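Werkstattbuch Geigenbau – Leimversuche, Fortsetzung

Dienstag, 6. März 2018
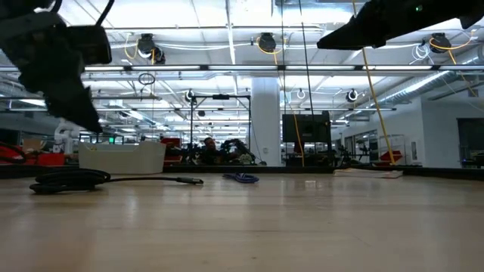
Eingetragen von: Werkstatt Oda, Leimplatz
Abgelegt unter: Hautleim / Knochenleim / offene Zeit

Die Proben vom Februar sind durch. Fichte auf Ahorn, Fuge stehend, jeweils mit dem alten Knochenleim und mit der neuen Lieferung Hautleim von Tomudus. Knochenleim bricht fast immer in der Leimfuge, sauber und glasig. Beim Hautleim reißt die Fichte mit aus. Für Decken will ich das so eigentlich nicht haben, die Decke muss sich wieder öffnen lassen. Für Halsfuß und Klötze ist es richtig.

Ansatz heute: 710 g Wasser, Granulat über Nacht quellen lassen, dann ins Wasserbad. Das Thermometer am Leimtopf zeigt zu wenig an, beim Gegenmessen lag es 2 Grad daneben. Zettel klebt am Topf. Bitte nicht nach Gefühl höher drehen, der letzte Ansatz roch angebrannt und zog kaum noch.

Offene Zeit ist das eigentliche Problem. Morgens war die Werkstatt kalt, der Leim gelierte auf dem Zargenkranz, bevor alle Zwingen saßen. Zweiter Durchgang mit angewärmten Teilen ging deutlich besser. Anwärmen mit der Lampe reicht, der Föhn trocknet die Kanten zu stark aus. Bei den Rippen der Bratsche (Modell Etia) habe ich nur den Unterbügel angewärmt, der Rest kommt morgen dran. Am Oberklotz ist eine kleine Lücke geblieben, bassseitig. Muss nochmal auf, heißes Messer und etwas Wasser.

Versuch mit Harnstoff: eine kleine Menge trocken ins Granulat gemischt. Bleibt länger flüssig, die Fuge wirkt nach dem Trocknen aber weicher. Fünf Probestäbchen damit verleimt, liegen beschriftet im Regal über der Bandsäge. Frühestens in 10 Tagen brechen, vorher sagt das nichts.

Luftfeuchte schwankt weiter. Der Befeuchter von Dronora läuft nachts, morgens ist der Tank leer. Zwei Deckenkeile aus dem hinteren Stapel haben Risse an der Stirnseite, beide aussortiert und die Enden der übrigen mit dünnem Leim eingestrichen. Das hätte beim Einlagern passieren sollen.

Noch zu erledigen:
Zulagen mit Kork neu belegen, die alten drücken Spuren in den Rand.
Leimpinsel nachbestellen, ohne Metallzwinge – die verfärbt den Leim grau.
Leimreste einfrieren, offen stehen lassen geht nicht mehr, der Rest von letzter Woche hatte Schimmel.
Nachfragen bei Tomudus, ob es den Hautleim auch feiner gemahlen gibt.

Der Schaber für die Hohlkehle ist geschliffen, der Grat steht noch etwas grob.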